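06/02/2024

Up far too early again, before the birds, and the coffee tasted like the inside of the thermos. I've decided the clear tote is coming to the lake with us and I don't care what Hammad says about it. He thinks a see-through bag is only good for stadiums. We'll see!

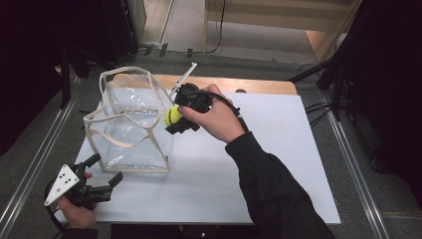
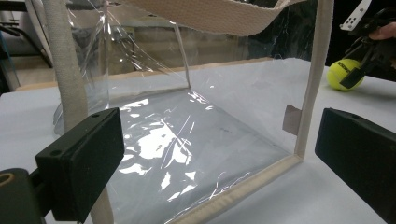
Still the clear tote, still my favorite.

So, packing. We leave for the cabin in Marsden the minute Fahad gets off work tomorrow, and I have been told (twice, by text, in capital letters) that there is room in the car for one bag per person plus the cooler. One bag! Last September I took two duffels and a laundry sack and wore maybe a third of it, so fine, point taken. The duffel gets clothes and nothing else, and the tote is going to be the "everybody's stuff" bag that sits between the seats and doesn't count. I've gone back and forth on this all week. My canvas one holds more, but every time I need the sunscreen I end up with my whole arm in there feeling around among the granola bars. With clear sides I can just look. The cream trim will be gray by the end of the trip, I know that already, and I'll go at it with dish soap like I do with my sneakers. I do like having two handles, so Fahad can take one and I can take the other when it's full of drinks. And there's a little brown tag inside near the one side that I keep meaning to snip off and keep not doing.

Tennis balls are going in too. Hammad found out there's a court behind the boat rental place and now he's talking like he played in college – he did not play in college, he played twice with his cousin. I haven't picked up a racket in years. I'm going to be terrible and I'm kind of looking forward to it.

Then towels. I took every beach towel we own out of the hall closet and had a hard look at them. The striped one is basically a net at this point. The big blue one takes a day and a half to dry but it's the only one I really want to lie on, so it's in the duffel, squashing my sweater. Hammad can bring his own. He will forget and he will use mine.

Food is mostly Fahad's department, thank goodness. He made a list and then sent me a second list correcting the first one. I'm down for bread, peaches, the good mustard and something for breakfast that isn't eggs. Stopped at Kirik on the way home and spent way too long in the cracker aisle and forgot the mustard. So that's tomorrow morning, before work, ugh.

The drive is 381 miles door to door, and Fahad wants to do it with 3 stops. I give it five. Last time we pulled over for boiled peanuts alone twice. I offered to do the stretch after dinner because I like driving when everyone else is asleep and I can pick the music. Need to remember the aux cord, the long one, and the blanket from the couch.

Called Mom and she wanted the address, the phone number of the cabin, the name of the owner and whether there are bears. I said I'd send her the first one.

Watered everything except the fern, which I think is past it. Moved the basil into the sink so it can sit in a bit of water while I'm away. Took the trash out. Put the library book by the door so I don't get fined again, and then walked past it when I went out for the mail, so it's still there. It's on my shoes now.

Half past ten and the duffel won't zip. The blue towel, obviously. I'm not taking it out. I'll sit on the thing in the morning, or else the sweater goes in the tote on top of the crackers. Bed.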